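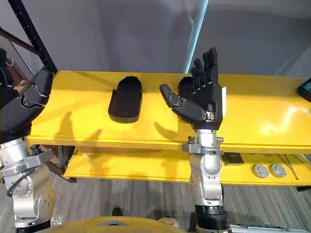

I have been hemming my own pants for 30 years, and I would like to put in a good word for doing small repairs slowly, at the kitchen table, with the radio on and no particular deadline in mind.

My mother taught me, mostly by handing me a needle and leaving the room. The first pair I did came out with one leg shorter than the other, and I wore them to school anyway (she said it was only noticeable when I stood still, so I spent that whole March walking). I think about that whenever somebody tells me they could never sew on a button. Of course you could! You'd do it badly, and then the next one would be a little better, and by the time you reached the bottom of the shirt you'd have opinions about thread.

We've gotten used to the idea that a thing with a small fault is finished. A coat loses its lining at the cuff and off it goes. I paid 105 dollars for mine, secondhand, and I've patched that lining so often that there's more patch than lining now, and I'm fonder of it than of anything else in the closet.

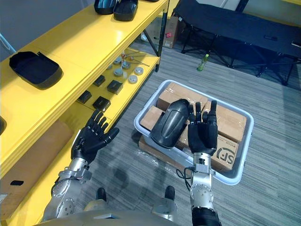 Valdir Vieira wrote to me after my last column to say that this is all very well for people with free evenings, and that when he gets home from a double shift he would sooner buy the new coat and go to bed. I've gone back and forth over his letter. He's right that time is money, and I've had more of the first than many people. I still wish someone would teach it in schools, one afternoon a week, so that a tired person could at least choose.

Anyway, there's a gray sweater on the chair beside me with a hole in the elbow, and I've found some wool that nearly matches.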